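Gallery: table setting and clearing, the long version

Posted October 2022

OK so finally getting these up. People have been asking since May and I kept saying next week, next week. Captions written fast, between two other things, so forgive typos. If something is wrong tell Levente Borbély, he has the login too and more patience than me.

Short background for anyone landing here cold. Brendorum is our small everyday-tableware collection. Plates, cups, trays, tumblers, kids' stuff. Nothing antique, nothing precious. Things people eat off. We lay them out on tables, look at how they sit together, clear them away, lay them out again. Sounds dull. Isn't, or not to us. The Raller room is where most of it happens. Plain tables, chairs in whatever color was going cheap.

Most of the notes below are from the long sessions. Only one photo up so far, toward the bottom. The rest of the entries are caption text going up first, pictures get slotted in as Levente sorts the folders. I would rather have the words online than wait again. 2495 files in those folders by the way. Yes. I know.

Use anything you like for school or club stuff, just put the gallery name under it.

BEFORE THE TABLE

The shelves, first morning
Plates at the bottom, cups in the middle, odd things up top. Odd things won within the hour. Moved them down in the end, too much reaching.

Sorting by stack
Tried stacking by size. Then by who makes it. Then by size again. Nogueira plates are a hair wider than the Breltia ones so the mixed stack leans. Don't mix them, we did, it leans.

Trays on their side
Stored upright like records. Best idea of the whole year and it was Dagný's. Dagný Vigfúsdóttir, for the credits. You pull one out and the others stay put, mostly.

The label afternoon
115 labels. Paper ones, small, on the underside where they don't show. Half came off in the first wash. Did them again with the better tape.

Lids, a box of
Every lid we own, in one box, none of them with its cup. Took an evening to match up. 5 left over at the end and still no idea. If you've got a cup with no lid and it came from us, write.

LAYING OUT

One place, plain
Plate, cup, nothing else. Good to start here, you see how much room one person really takes. More than you think if they're under six.

One place with tray
Same again with a tray under it. The tray pulls everything together and also eats the table. Fine for breakfast. For dinner I'd leave it off.

Two places facing
Drinks ended up in the middle, as they do. Everyone reaches for the same spot. We moved the cups out to the sides and by the time we'd sat down they were back in the middle.

Cups only
Tall ones at the back, short ones in front, handles all the same way. Looked like a shop. Dagný hated it, turned one around, walked off. Better after that.

Kids' corner
Sippy cups, small bowls, the bendy spoons. Lids on for all of these, we learned. The carpet in there is new-ish.

Round plate, square tray
A recurring argument. Levente says a round plate looks lost on anything with corners. I like the gaps at the sides, somewhere to put a spoon. No winner yet, feel free to write in.

Nine o'clock layout
Called that because we started at 9 and it was the first one up. Cereal bowls mostly. Too many bowls. Cut it down and liked it more.

Long table
Two tables pushed together, there's a dip at the join. Anything tall goes nowhere near the join!! Folded napkin under one leg sorted most of it.

CLEARING

Small things first
Spoons, lids, anything that rolls. Then cups. Then plates. The other way around and you're chasing spoons across the floor.

The tray again
Only real argument for trays, clearing up. Load it, lift it, gone. Ones with a bit of a raised rim are much better for this, a flat one is a slide.

Cups and tumblers
One last group before the wash-up entries. Tall stuff and lidded stuff stays on the table till the plates are dealt with, otherwise no room by the sink. 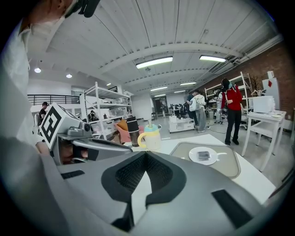

White plate on the gray-rimmed tray, black tumbler and the yellow-handled cup over to the left. Orange-pink chair behind them.

I do like that cup. The pale lid with the yellow handle, cheerful thing. Comments so far are all about the chair, so, a word on chairs: they come with the room, they are not part of the collection, we can't sell you one.

WASHING UP AND AWAY

Rack, full
Plates along the back, cups upside down in front. Sippy lids go in the little basket or they vanish down the side. See the box of lids, above.

Towels
Flat-weave ones only. The fluffy ones leave bits on dark tumblers and then you're wiping the whole lot a second time. Ask how I know.

Table wipe
Damp cloth, then a dry one. White tops show everything, every ring from every mug. Do it straight away, don't leave it till after lunch like some of us.

Back on the shelf
Same order as the first morning, more or less. Labels down. Trays on their sides. Took a lot less time than putting them out, it always does.

STILL TO COME

Bowls, a proper set of entries. The glass jugs. The Breltia kids' range once the replacement bowls get here. Also the picnic stuff, which was outdoors and windy, so we'll see what's usable.

Sizes and makers list is being typed up seperately, will link it from the top when it's done. Please don't email asking for the big plates, the big plates are spoken for.

Prints: small ones only for now, ask Levente. Corrections to captions, also Levente. Spare lids, me.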